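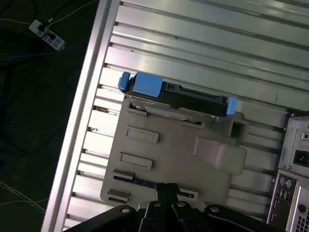
Skalia Junior, Issue 15, page 8

Where Does a Computer Keep Its Stuff?

Last June I saved a drawing of my dog, turned off the computer and went to bed. When I came down for breakfast and switched it on again, there he was, floppy ears and all. I'm a grown-up and I've done that hundreds of times, but it made me wonder. Where was my dog all night?

The answer is that he was in storage. Every computer has a part whose whole job is to remember things when the power is off. In lots of desktop computers that part is a hard drive, a flat block that would sit nicely on your hand. You normally never see it, as it lives inside the case, sometimes held in a carrier with plastic rails, blue ones for instance.

So what's in the block? Mostly, a very shiny, very flat disk called a platter. (Many drives have several, stacked up with gaps between them, like pancakes that don't touch.) The platter spins, and it spins fast! A common speed is 7,200 turns every minute. Try spinning around on the spot for a minute and see how many turns you manage. I got to 15 and had to lie down on the rug.

The platter is coated with a very thin layer of magnetic stuff, and a little arm swings back and forth over it. On the tip of the arm is the head, which can make tiny patches of that layer point one way or the other. One way means 1, the other way means 0. When you want your drawing back, the head floats over the same patches and reads them off.

I say floats because the head doesn't touch the platter while it's working. It rides on a cushion of air much, much thinner than one of your hairs. (Some drives are filled with helium, the same gas that's in party balloons — they don't fly away, I asked.)

But how can ones and zeros be a dog?

Noemi Zamora from Runton wrote in with exactly that question, and it's a good one. Think of a secret code you might use with a friend, where every letter has its own number. Computers do that with everything. The letter A is 01000001. A picture is a long list of tiny colored squares, and each color has a number too. Put enough squares together and you've got ears.

Try it with beans

Draw a row of eight boxes on paper. A bean in a box is a 1 and an empty box is a 0. Now make the letter A, using the code I gave you. For B it's 01000010, and C is 01000011. Can you spot what's changing? Leave your row on the kitchen table overnight. It'll still say the same thing in the morning, unless somebody makes soup.

What about phones?

Phones and most new laptops don't have spinning platters. They store things in chips, by trapping tiny amounts of electricity in very small cells. Chips are quick and quiet, and they don't mind being bounced around in a backpack nearly as much.

Words to know

Platter: the spinning disk inside a hard drive.
Bit: a single 1 or 0.
Byte: eight bits in a row, like your beans.

Next issue, Cletus Tran is taking over this page to tell you how a keyboard knows which key you pressed. Send him your questions!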